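# Moving my coins off the exchange (finally)

So I did the thing I've been putting off since June. I took almost everything I had sitting on Juller and moved it to a hardware wallet, and I'm writing it down while I still remember which parts made me sweat.

Some background for anyone new around here. I'm not a trader. I buy a little every payday, forget about it, and get weirdly excited when I open the app. Juller was the first exchange I signed up for and I just never left. Then they changed their withdrawal fees (again!) and I got one of those emails about "temporary account limits" that took 2 support tickets to clear up. Nothing was lost, but I didn't love the feeling of asking permission for my own money.

I went back and forth between the Kidar and the Pramanik for weeks. The Pramanik has the nicer screen, no contest, but it was out of stock everywhere I looked and I wasn't going to buy a used one from some guy online. So Kidar it was. It's tiny! I was expecting something like a car key and it's more like a stick of gum.

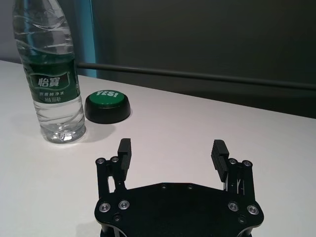
Setup took around 60 minutes, and most of that was me being paranoid about the seed phrase. I wrote the words out by hand, wiped the device, restored it from the paper, and only then sent anything to it. Please do the restore test. I know it's boring and you want to get to the fun part, but I had copied one word so badly that I couldn't read my own handwriting, and I'd much rather find that out with a zero balance.

Then came the test transaction. I sent 23 dollars' worth first and stared at the block explorer like it was a pot of water. It showed up, I made a sandwich, and then I sent the next chunk, which was 800 dollars – and yes, I checked the address on the device screen about four times, first characters, last characters, then the middle for good measure.

I left a small amount on Juller so the automatic buys keep running. The plan is to sweep it over whenever the fee looks reasonable, probably every couple of months.

The one thing I haven't sorted out is tracking. I used to just screenshot the exchange balance, which was lazy but it worked. Now I'm trying Istasano for the cost basis stuff, and so far it thinks my transfer was a sale, so that's this weekend's project. If you've gotten it to recognize your own wallet, leave me a comment, I'd love to know which setting I missed.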